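2025-06-25, Prurico 수집 작업 규칙 정리

오전에 Tihomir Petkov와 앉아서 규칙 초안(3월판)을 처음부터 다시 읽었다. 3월판은 고정형 팔을 기준으로 쓴 문서라서 손으로 드는 그리퍼 작업에는 안 맞는 조항이 많다. 울타리, 비상정지 버튼 위치, 티칭 펜던트 관련 항목은 전부 별첨으로 뺐다. 본문에는 손에 들고 돌아다니는 작업에 해당하는 것만 남긴다.

지난 회차 기준으로 Distlow에 올라간 에피소드가 527개, 검수를 통과한 것이 495개. 탈락한 32개의 사유를 훑어봤는데 검수자마다 적는 방식이 다르다. 같은 현상을 한 명은 "트래킹 끊김", 다른 한 명은 "마커 안 보임"이라고 적었다. 규칙을 고치기 전에 용어부터 맞춰야 한다.

## 탈락 사유 용어 (임시)

- **추적 손실**: 자세 추정값이 비거나 튀는 구간이 있음. 원인은 적지 않고 현상만 적는다.
- **마커 가림**: 손, 소매, 물체가 마커를 덮음. 추적 손실과 같이 나오면 둘 다 적는다.
- **시작 누락**: 파지 전 정지 자세가 기록에 없음.
- **중단**: 작업자가 스스로 멈춤. 이유를 한 줄 쓴다.
- **개인정보**: 동의서가 없는 사람의 얼굴이 가림 처리 안 된 채 남아 있음.

"기타"는 없앴다. Petkov는 남기자고 했지만 지난번에 기타로 들어간 것들은 다시 열어 봐도 왜 탈락했는지 알 수가 없었다. 애매하면 검수 보류로 두고 둘이 같이 본다.

## 작업자 쪽 규칙, 이번에 바뀐 것

1. 시작 전 점검은 각자 한다. 다른 사람 것을 대신 체크해 주지 않는다. 패드 고정 상태, 개폐 걸림, 렌즈 얼룩, 저장 공간 순서.
2. 패드가 들뜨면 그 자리에서 눌러 붙이고 계속하지 말 것. 교체하고 교체 시각을 기록지에 쓴다. Justel 패드는 재고가 62개 남았고 교체 주기는 아직 정하지 못했다. 당분간 눈으로 보고 판단.
3. 그리퍼를 든 채로 다른 사람에게 건네지 않는다. 책상에 내려놓고, 상대가 집는다.
4. 등에 메는 장비는 앉아서 벗는다. 선 채로 한쪽 끈만 빼다가 책상 모서리에 부딪힌 일이 있었음. 파손은 없었다.
5. 연속 작업 시간 상한. 3월판에는 숫자가 없었다. Petkov는 손목 얘기를 하면서 짧게 잡자고 하고, 나는 머리 장비 쪽이 먼저 불편해진다고 본다. 합의 못 함. 다음 회차에 기록지 맨 아래에 불편 부위 칸을 만들어서 받아 보고 정한다.
6. 중단은 누구나 할 수 있고, 중단 건수를 개인별로 집계하지 않는다. 이건 굵은 글씨로 넣을 것.

작업자 규칙은 이 6개로 끝낸다. 더 늘리면 안 읽는다. 인쇄해서 한 장에 들어가는지 확인했고 글자 크기를 한 단계 줄이면 들어간다.

## 동의와 촬영 범위

Karagiannis 쪽 담당자가 메일로 물어본 것: 같은 방에 있기만 하고 수집에 참여하지 않는 사람은 어떻게 하느냐. 지금까지는 입구에 안내문만 붙였다. 안내문으로는 부족하다고 답했고 아래처럼 바꾸기로 했다.

- 참여자와 같은 공간에 상주하는 사람은 모두 동의서를 받는다. 철회 방법을 같은 장에 적는다.
- 얼굴 가림 처리는 Distlow에 올리기 전에 한다. 올린 뒤 처리하는 방식은 중지.
- 가림 처리 결과는 표본만 보지 말고, 사람이 많은 회차는 전부 본다. 옆얼굴과 숙인 얼굴에서 누락이 잘 나온다.
- 원본 보관 기간은 미정. 법무 답을 기다리는 중.

모니터 화면도 범위에 들어가는지 Petkov가 물었다. 들어간다고 보는 게 맞다. 수집 중에는 안 쓰는 모니터를 끄는 것으로 한다. 문구는 내가 쓴다.

## 할 일

- [ ] 용어표를 검수 화면의 선택 목록에 반영 (Petkov)
- [ ] 기록지에 불편 부위 칸 추가 (나)
- [ ] Karagiannis에 동의서 개정본 발송
- [ ] 3월판 파일에 "폐기" 표시. 지우지는 말 것
- [x] 별첨 분리

## 바닥과 통로

공간 규칙은 작업자 규칙과 따로 한 장으로 만든다. 장비가 바뀌어도 바닥은 그대로라서 개정 주기가 다르다. 첫 조항은 여럿이 동시에 작업할 때의 간격인데, 팔을 뻗은 길이에 한 걸음을 더한 것으로 적었다. 뒷걸음질은 금지하고, 방향을 바꿀 때는 먼저 고개를 돌려 본다. 케이블은 통로를 가로지르지 않게 벽을 따라 돌리고, 못 돌리면 덮개를 씌운다. 오른쪽 모자 쓴 사람 발 근처로 흰 케이블이 바닥을 지나가는데 딱 이 조항에 해당하는 경우다. 같은 사람 앞에 소화기도 바닥에 놓여 있어서, 소화기는 벽 쪽 정해진 자리에 두고 그 앞을 비운다는 문장을 추가했다. 바퀴 달린 의자와 카트는 시작 전에 책상 밑이나 벽으로 붙인다. 창 쪽은 낮에 빛이 들어오니 롤스크린 위치를 회차마다 기록지에 적을 것. 간격을 바닥 테이프로 표시할지는 아직 안 정했다. 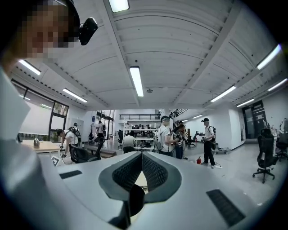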